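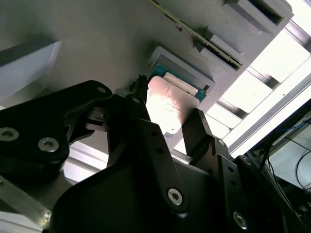 A flat, copper-toned card held at an angle against a raised rectangular slot frame, with green circuit board visible inside the frame.

Processor installation is the placing of a central processing unit (CPU) into its socket on a computer motherboard. It is one of the early steps in putting a computer together and is also done when a machine is upgraded or repaired. The work covers opening the socket, lining up the chip, lowering it into place, closing the retention parts and fitting a cooler on top. The reverse process is called processor removal.

The term normally applies only to socketed chips. Processors that are soldered to the board, as in most laptops and nearly all phones, are mounted at the factory and are not meant to be changed by the owner.

Socket types

Three general arrangements are found in personal computers and servers.

In a pin grid array (PGA) the pins are on the underside of the processor and drop into matching holes in the socket. Many PGA sockets use a small side lever that shifts the top plate a short distance and grips the pins. When the lever is raised the chip can be set in without pressure, and for this reason the design is known as zero insertion force.

In a land grid array (LGA) the underside of the processor has flat contact pads, called lands, and the springy contacts are in the socket. A metal frame presses down on the edges of the chip to hold the pads against the contacts. Larger server sockets may have two levers, which are closed in a set order marked on the frame or given in the board manual.

A third type, the slot, was common in the late 1990s. The processor came on an upright card that plugged into a long edge connector, much as an expansion card does. Slots fell out of use once cache memory could be built onto the same chip as the processor, and later machines went back to flat sockets.

Ball grid array (BGA) parts look much like LGA chips from above but are joined to the board by small balls of solder. They are outside the scope of this article.

Parts of the socket area

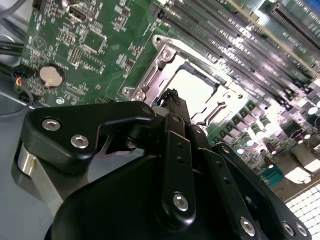
Processor socket on a green motherboard, with the load frame of its metal retention bracket open. Long black memory slots run across the upper right of the board.

The socket body is a plastic block fixed to the motherboard. On LGA boards it is surrounded by a metal assembly with several parts. The load frame (also called the load plate) is the hinged piece that comes down over the rim of the chip. The load lever is a bent steel rod that pulls the frame down and is hooked under a catch. A backplate under the board spreads the force so that the board does not bow.

New LGA boards are sold with a plastic cover over the socket. On some designs the cover pops off by itself when the frame is closed over a processor. On others it has to be lifted away first. Makers usually ask that the cover be kept, and a board returned without it may be refused under warranty.

Memory slots tend to sit close to the socket to keep the wiring between them short. On server boards they are often placed on both sides. Tall memory modules can get in the way of a large cooler, and builders sometimes fit the cooler before the memory for that reason, although the order makes no difference to the working of the machine.

The processor

A desktop or server processor consists of one or more silicon dies on a substrate, a small circuit board that carries signals from the die out to the contacts. On most models the die is covered by an integrated heat spreader, a metal lid made of nickel-plated copper. The lid is where the maker prints or etches the model name, the speed, the place of assembly and a batch code. After thermal paste has been applied and wiped away, the lettering can be hard to read, and used parts are often identified in software instead.

The substrate has one corner marked with a small triangle, which matches a mark on the socket or board. LGA chips also have notches in two edges that fit over tabs in the socket body. A chip turned the wrong way will not lie flat.

Procedure

The steps below are typical of an LGA board. Board manuals take priority where they differ.

The computer is switched off and unplugged, and the motherboard is laid on a firm, non-conductive surface or left in an open case. The person doing the work touches bare grounded metal or wears a wrist strap.

The load lever is pressed down, moved outward from its catch and raised. The load frame is then swung open.

The processor is picked up by its edges. Fingers are kept off the contact pads, and nothing is allowed to touch the contacts in the socket.

The triangle and the notches are lined up, and the chip is lowered straight down. It is not slid or rocked once it has touched the contacts. A correctly placed chip sits level on all four sides.

The frame is closed and the lever brought down under its catch. Some resistance is normal on LGA sockets and can feel strong to a first-time builder. PGA levers move far more easily.

Thermal paste is put on the lid and the cooler is mounted, with its screws tightened a little at a time in a diagonal pattern. The fan lead is plugged into the header marked for the CPU.

Damage and faults

Bent contacts are the most common result of a poor installation. On a PGA chip a bent pin can sometimes be eased straight with a thin blade or the empty tip of a mechanical pencil. LGA contacts are finer and have a compound curve, and repair calls for magnification and a fine needle or tweezers. The symptoms vary with the contact affected: the machine may fail to start, may miss a memory channel, or may lose an expansion slot while working normally in other ways.

Paste that has spilled into a socket is another source of trouble. Most pastes do not conduct electricity, but they can hold a contact away from its pad. Liquid metal compounds do conduct and can cause a short.

PGA processors are sometimes pulled out of a closed socket when a cooler is removed, held to it by old paste. Running the computer for a few minutes beforehand softens the paste, and a slight twist of the cooler before lifting breaks the bond.

Training

Socket work is part of most computer repair courses. The Perkby bench course, written by Comfort Sowah and Dwight Caron, uses scrap server boards and retired processors, and each student carries out 200 practice placements before handling working parts. Its workbook was last revised on 7/22/22 and lists 89 board layouts. İlker Canpolat's handbook for the Kazmi repair school takes a different approach and begins with removal — students learn what a properly seated chip looks like before they try to seat one. 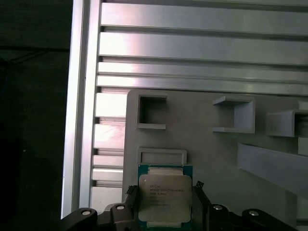 Can any processor be used in any socket of the right size?
The socket type, the board's chipset and its firmware all have to support the processor. Two chips can share the same outline and still differ in contact layout or power needs, so the board maker's list of supported processors is checked before a part is bought.

See also

CPU socket
Heat sink
Land grid array
Motherboard
Pin grid array
Thermal paste

Further reading

Canpolat, İlker. Socket and Board: A Repair Handbook. Kazmi.
Sowah, Comfort, and Dwight Caron. Bench Course Workbook. Perkby.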